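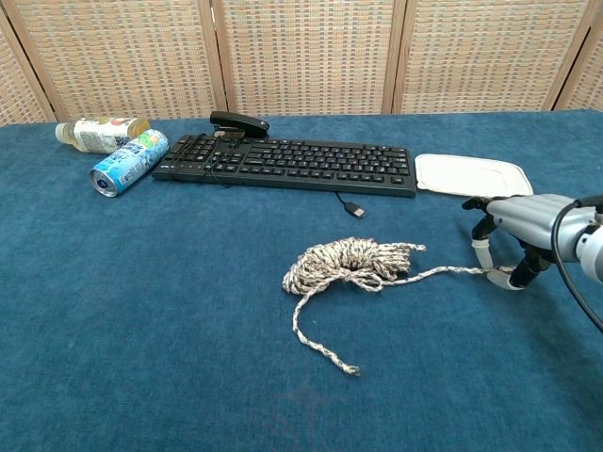
Zistasach Hilfe > Wohnen & Selbermachen > Möbel > Tische

Teppich auf Tischplatte kleben – oder doch lieber lose?

Wulla

Hallo zusammen, kurze Frage, wird jetzt doch etwas länger.

Wir spielen regelmäßig Würfelspiele an einem alten Esstisch, Buche massiv, geölt. Der Krach ist nicht mehr feierlich. Unter uns wohnt eine Familie mit Baby, die haben zwar noch nichts gesagt, aber man hört die Würfel sicher bis in den Keller. Jetzt hab ich einen Rest Teppichboden vom Schwager bekommen, kurzer Flor, so eine Art Nadelfilz mit Rückenbeschichtung, und will den auf die Platte bringen.

Problem: Tisch soll irgendwann wieder Esstisch sein können. Nicht morgen, aber wenn wir mal umziehen. Also was tun?

– vollflächig kleben (hält, aber kriegt man das je wieder runter?)
– doppelseitiges Klebeband
– nur am Rand nach unten umschlagen und tackern, wie beim Polstern
– lose drauflegen

Lose hab ich probiert, eine Ecke rollt sich hoch, weil der Rest zusammengerollt auf dem Dachboden lag, und zwar lange. Beim Karten mischen schiebt sich außerdem alles Richtung Gegenspieler. Nervt.

Im Baumarkt wurde mir Grornico empfohlen, so ein Fixierkleber im Eimer, angeblich wieder lösbar. Kennt den wer? Auf geöltem Holz? Auf dem Eimer steht nur was von Estrich und Spanplatte, zu Öl kein Wort. Der Verkäufer meinte „müsste gehen“. Müsste.

Und zweite Sache: Schnittkante. Mit dem Cuttermesser franst es bei mir aus, besonders quer. Ich hab zwei Probestücke versaut und jetzt ist nicht mehr soo viel Rest übrig. Umketteln lassen kostet beim Raumausstatter hier 30 Euro, geht noch, aber der hat erst im Januar wieder Zeit.

Danke schonmal. Bin auch für ganz andere Ideen offen, solange es leiser wird.

2 Kommentare

Guo: Wie groß ist die Platte denn? Und scharfkantig oder abgerundet?

Wulla: Ganz normale Größe für sechs Leute, Kanten leicht gerundet. Ausziehbar, aber das nutzen wir nie.

Saulius Šimkus

Bitte nicht kleben. Ich hab das gemacht, bei einem geerbten Tisch meiner Oma, mit genau so einem „wieder lösbaren“ Zeug (anderes Fabrikat, deshalb sag ich nix gegen deins). Lösbar heißt bei den Fixierungen nämlich meistens: der Teppich geht wieder ab. Der Kleber bleibt auf dem Untergrund und ist dann klebrig bis zum Sankt-Nimmerleins-Tag. Auf Estrich egal, kommt der nächste Belag drüber. Auf Buche nicht egal. Ich hab geschliffen, das Papier war nach ein paar Zügen zu, dann abgezogen mit der Ziehklinge, dann nochmal geschliffen. Ein ganzes Wochenende weg und die Platte ist heute an einer Stelle sichtbar dünner.

Und auf geölt hält es erst mal sowieso schlecht. Also entweder hält es nicht, oder es hält und du ärgerst dich später.

Was ich jetzt habe und was seit neun Monaten gut läuft: Auflageplatte. Also eine dünne Platte extra, Teppich da drauf, und das Ganze kommt auf den Tisch. Wenn Besuch zum Essen kommt, hochkant hinter den Schrank damit. Im einzelnen:

Platte: Pappelsperrholz, ist schön leicht. MDF geht auch, aber das trägt man zu zweit oder gar nicht. Dicke so, dass es sich nicht durchbiegt wenn man es an einer Seite anhebt. Zuschneiden lassen im Baumarkt, ringsum einen Fingerbreit größer als der Tisch, dann kann man unten eine Leiste dagegensetzen und es rutscht nicht mehr. Die Leiste nur an zwei gegenüberliegenden Seiten, sonst kriegst du es nicht drauf, wenn das Holz mal arbeitet.

Zwischen Tisch und Platte: Antirutschmatte, die offene gitterartige für unter Läufer. WICHTIG bei geöltem Holz: vorher testen an einer Stelle, wo man es nicht sieht. Manche von den billigen Matten haben Weichmacher drin und die geben Abdrücke. Hatte ich auf dem Küchentisch, das Gittermuster ist noch da. Korkmatte oder alte Wolldecke ist sicherer. Decke macht es nochmal leiser.

Teppich auf Platte: hier darfst du kleben wie du willst, auch mit Grornico von mir aus. Ich hab umgeschlagen und von unten getackert. Dafür muss der Teppich aber weich genug sein. Nadelfilz mit harter Rückseite bricht dir an der Kante, da lieber bündig schneiden und kleben, am Rand eine flache Leiste drüber. Dann ist das Thema Ausfransen auch gleich erledigt und die Würfel fallen nicht runter, wenn die Leiste ein bisschen übersteht.

Gewellte Ecke: Teppich mit der Rückseite nach oben in einen warmen Raum legen, Bücher auf die Ecken, über Nacht. Wenn es nicht reicht, zwei Nächte. Nicht bügeln!! Frag nicht.

Schneiden: von der RÜCKSEITE. Neue Klinge, keine die schon im Werkzeugkasten rumflog. Stahllineal, festklemmen, nicht nur mit der Hand halten. Mehrere leichte Züge, nicht einmal mit Gewalt durch. Am besten Trapezklinge und keine Abbrechklinge, die biegt sich weg. Unterlage nicht vergessen, sonst hast du den Schnitt im Parkett.

Ach so und Getränke. Auf Teppich kippt jedes Glas, wenn es nah am Rand steht, der Flor gibt nach. Wir stellen alles auf einen Beistelltisch, Flaschen nur mit Deckel drauf. Am Anfang haben alle gemeckert, jetzt macht es jeder automatisch.

5 Kommentare

Wulla: Super, danke! Auflageplatte wird es wohl. Noch ne Frage, hast du das Sperrholz irgendwie behandelt?

Saulius Šimkus: Unterseite einmal mit Hartwachsöl, Rest roh. Einseitig beklebt und andere Seite ganz roh kann sich verziehen, hab ich zumindest so gelesen. Meine ist gerade geblieben.

Guo: Das mit den Weichmachern kann ich bestätigen. Bei uns unter dem Drucker.

Wulla: Und Leiste oben, wie hoch? Will mir beim Kartenspielen nicht die Unterarme einklemmen.

Saulius Šimkus: Niedrig halten und die Innenkante brechen. Unterarme liegen drauf, nicht dagegen.

Guo

Anderer Ansatz, bevor du sägst: wo kommt der Lärm her? Bei uns war es nur zum Teil die Platte. Der Trittschall geht über die Tischbeine in den Boden, und das hören die unten. Filzgleiter drunter, dicke, oder kleine Gummifüße. Kostet fast nix und war bei uns der größte Unterschied. Lass mal jemanden würfeln und leg die Hand auf den Boden neben ein Bein, dann merkst du es.

Zweitens Stühle. Auch Filz. Die Dinger zum Kleben fallen ab, nimm welche zum Nageln oder Schrauben.

Drittens, wenn der Raum sehr hallt (wenig Möbel, glatte Wände), dann bringt was Stoffiges hinter dem Tisch mehr als man denkt. Vorhang, Bücherregal, ein Paravent geht ein bisschen, je nach Material. Gegen die Nachbarn unten hilft das nicht, aber am Tisch wird es angenehmer, und man redet dann selber auch leiser, was wieder den Nachbarn hilft.

Würfelteller gibts auch noch, also so ein Tablett mit Filz. Falls es WIRKLICH nur um die Würfel geht, bist du damit in fünf Minuten fertig. Meine Schwägerin hat eins aus einem alten Bilderrahmen gemacht, Rückwand rein, Filz drauf, fertig. Bei uns fliegt trotzdem immer einer daneben.

Zum Sauberhalten, weil das oben gar nicht vorkommt: Teppich auf dem Tisch sammelt Krümel wie verrückt. Chips sind bei uns verboten, Nüsse erlaubt. Polsterdüse vom Staubsauger auf kleinster Stufe, und vorher nachsehen ob noch Spielsteine liegen. Ich hab mal einen Beutel aufgeschnitten wegen einem blauen Holzklötzchen. Flecken sofort mit Wasser und Küchenrolle tupfen, nicht reiben. Bei dunklen Farben sieht man das meiste eh nicht, dafür jedes Katzenhaar.

1 Kommentar

Wulla: Filzgleiter sind heute dran gekommen. Hört man schon! Platte mach ich trotzdem.

brettl_oma

wir haben einfach eine Wolldecke drunter und wachstuch drüber, geht seit Jahren. Für Puzzle auch gut, meins hat 4000 Teile und liegt da schon ewig, wir essen solange in der Küche. Kleben würd ich nie auf einem guten Tisch!

0 Kommentare

Kontakt | Impressum | Datenschutz | © Zistasach | Nach oben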